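Fixing a Handheld Gripper That Drops Out in the Middle of a Recording

I lost most of September to this one, so I'm writing it up while I still remember which cable was which! If you record with a pair of handheld grippers and one side keeps freezing for a second or two and then coming back, try these steps before you take anything apart. I took everything apart. Please don't be me.

What it looked like on our end: the right gripper would be fine for a while, then its opening width would stick at one value while the pose kept moving. So on playback the hand travels across the table perfectly smoothly, and the fingers stay wide open through the whole grasp. The left side never did it. Out of 30 takes with the Flododon logger running, 9 had a frozen stretch somewhere (and I'd already told everybody the data was good, oops).

Step 1. Work out which stream is stopping

Open the log and plot the width and the marker pose on the same time axis. If both go flat together, you probably have a lost connection to the whole unit. If only the pose goes, look at your marker cubes and the lighting. If only the width goes, like ours, you're looking at the finger encoder or the wire that feeds it. Don't skip this. I spent two evenings reprinting marker cubes that had nothing wrong with them.

Step 2. Swap left and right at the plug

Leave the grippers alone and just trade the two cables where they go into the hub. Record a few short takes. If the fault moves to the other hand, it's the hub port. If it stays put, it's the gripper or its cable. Ours stayed put.

Step 3. Wiggle test, sitting down

Hold the gripper still with the fingers half closed and bend the cable a little at a time, starting at the hub and working up toward the handle. Watch the live width number. Mine froze when I got to the last inch before the handle, every single time, and I may have said something rude.

Step 4. Give the cable some slack

The connector inside the Trultoston handle is small and it really doesn't like being tugged. Unplug the power first (do this even if you're in a hurry), open the handle, reseat the connector, and put a zip tie around the cable just inside the shell so any pull lands on the tie. Leave a small loop. Then close it up and check that the fingers still open all the way.

Step 5. Test it standing up, the way you work

Everything passes when you're in a chair! Get up, stand at the table, put out a couple of flat things to reach for, and move your arms around as much as you would in a real take. Keep your feet clear of the cables, too. I stepped on mine once during a reach and got a beautiful freeze that had nothing to do with the connector.
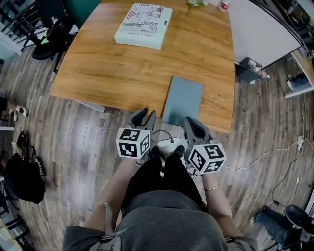

Abdelghani Bouazza wrote in to say that the zip tie alone didn't hold up for him: the tie slid along the jacket after 25 takes and the freezing came back. He wraps a turn of cloth tape under it now, and he also has his logger beep whenever the width hasn't changed while the hand is moving. I've stolen both ideas. The beep goes off when you carry something with the fingers closed, so give it a long delay or you'll go nuts.

Step 6. Go back through the old takes

Search for any stretch where the width value repeats exactly. A real encoder jitters in the last digit even when you're holding still, at least ours does, so a perfectly flat line is suspicious. Cut those takes or redo them. I redid mine, and the next 28 came out with no flat spots.

If yours still drops out after all that, swap the whole cable before you order a new encoder.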